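The mender of Viltcombe would rather you kept your jumper on

Dec 9, 2019

The only knitwear mender in Viltcombe works above a shop that sells vacuum cleaner bags, and she would like it known that she does not do zips.

"People see a needle and assume you're a general practitioner," she says, clearing a chair for me by moving a heap of cardigans on to another chair. "I'm wool. Wool and things that wish they were wool."

She has run Stukska, her one-room business, for long enough to have stopped explaining the name. It was going to be something else, the sign painter misheard her on the telephone, and the sign was already paid for. She asks that her own name be left out, on the grounds that customers who know it tend to ring her at supper.

The trade is seasonal. Nothing arrives all summer, and then in September the whole town opens its drawers on the same morning and finds out about moths. This year she took in 63 jumpers before the month was out. "They come in looking bereaved," she says. "I have to keep my face straight. It's a hole. You can get a finger in it."

Moths, in her view, are blamed for too much. Most of what she mends is plain wear, and most of that is at the cuffs and elbows. Office workers are the worst, she says, followed by anyone who leans on a bar. 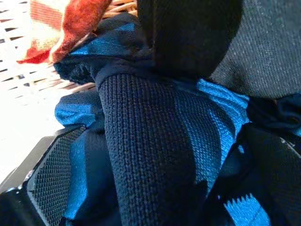 What it costs

A cuff is £44, done properly, with the old edge unpicked and new stitches taken up from sound wool. This is more than some of her customers paid for the jumper, and they tell her so.

"I say, fine, buy another. They go quiet. Then they say it was their dad's."

She once turned down a man who wanted an entire cardigan rebuilt around its original buttons. He came back with the buttons in an envelope and a cheque for £500, and she took the job, which she describes as a low point. It kept her busy until Easter. He has since put on weight.

There is a rival of sorts in Astik, a firm that collects by post and returns your knitwear in tissue paper with a card about slowness. She has seen their darning and says it is perfectly good. She says this twice, looking out of the window.

Her advice for the rest of us is short. Wash less. Fold, don't hang. Stop pushing your sleeves up as though you were about to deliver a calf.

I ask about the jumper she has on, which has gone at both elbows.

"I'm in the queue," she says.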